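OK, I promised a few of you a write-up of the open day at Lindedbridge, and I've had my tea and put my feet up, so it's going to be a long one. Get comfortable.

For anyone new around here, Lindedbridge is the old bottling works out past the rail yard. It went up in 1959 and the date is still over the front door in brick. Arnik took the ground floor a while back for their home robotics work, and every November they open it up for an afternoon and let regular people wander through.

I have driven past that building most of my adult life and had never once set foot inside. My granddaughter is 10 and has decided she's going to be an engineer (last year it was vets and horses, and I'd have been happy with that too), so when she saw the flyer at the library, that was my afternoon spoken for.

Parking was in the Howells lot across the street. Very kind of Howells to let us use it, though I'd say to anyone going next year, get there early. We circled twice and ended up by the dumpsters.

They take you through in groups of up to a dozen, and you get a name sticker and a short talk about staying behind the yellow tape. Our guide was Tomos Mathias, who has been with Arnik 6 years and has the patience of a saint. My granddaughter asked him a question before he'd finished saying hello. He answered it, too, and then went back and finished his hello.

First stop was the workshop, with benches and drawers of tiny screws, and a fellow at the far end soldering who gave us a wave without looking up. I could have stayed there all day. My dad fixed radios and it smelled exactly like his side of the garage, and I got a little lump in my throat over it, which I did not expect to happen at a robot show!

Then came the kitchens, and those were what everybody had really come for. They've built little kitchen setups along one wall, with real counters and real tile, and the arms work over them. I had pictured something like a car factory. I've had messier counters than theirs, but not by much, and I mean that as a compliment.
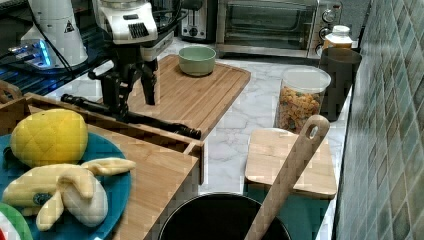
Tomos told us they keep things cluttered on purpose. Anybody can get an arm to pick up one block from a bare table, he said, and people's kitchens don't look like that. Mine certainly doesn't. I have a toaster I have to slide over every time I want to chop an onion.

My favorite part was the plush food. They had a banana with its peel folded open, and a yellow quilted fruit that our group could not agree on. I said mango. The lady next to me said lemon and would not budge. We took it to Tomos and he said he'd always called it "the yellow one," so there you go, I'm still saying mango.

My granddaughter wanted to know why they didn't use real bananas. Tomos said they do sometimes, but a real banana is a different banana by the end of the day, all brown and squashed, and the soft ones can be dropped as many times as you like. She wrote that down in her notebook. She wrote everything down. She has the name of every person who talked to us, spelled her own way.

The job they ran for our group was moving a piece of the plush food onto a cutting board and then back to its plate. Sounds like nothing, I know. But you stand there behind the tape with a bunch of strangers and the arm comes down so slowly, and everybody goes quiet, and when the fingers closed on that banana I was holding my breath like it was the last putt at a golf tournament.

It missed the first time. It pinched a bit of the peel and the whole thing slid right out. There was a big "awww" from the group, and then it went back and got it on the second go and we clapped. A grown man behind me whooped.

They had a sheet taped up with the morning's runs on it, 81 of them before lunch, with a check or a cross beside each one and little notes in pen. I liked seeing the crosses. One of the notes just said "spatula again" and I would have loved to hear that story, but the next group was coming in behind us.

I did ask when I can have one to do my dishes. Tomos laughed (I'm sure he gets that all day long) and said he wouldn't want to promise me anything, and that he still does his own by hand. Fair enough!

There was a table by the exit run by the Dorkeser people, who teach the after-school robotics club at the middle school. They had sign-up sheets and a bowl of butterscotch candies. She's on the list for the spring session and I had two candies. Maybe three.

She talked the whole way home and then fell asleep at the last light before our street, notebook on her lap, name sticker still on her coat. I left the sticker on.

A few of you have asked whether it's OK for little ones. I'd say yes if they can stand still for a bit, because there's no sitting down anywhere until the very end. Strollers are fine on the ground floor. The restroom is to the left of the front door, and bring a sweater, that old building is drafty.

It's free, and they'll put next year's flyer up at the library again. I'll post it here when I see it.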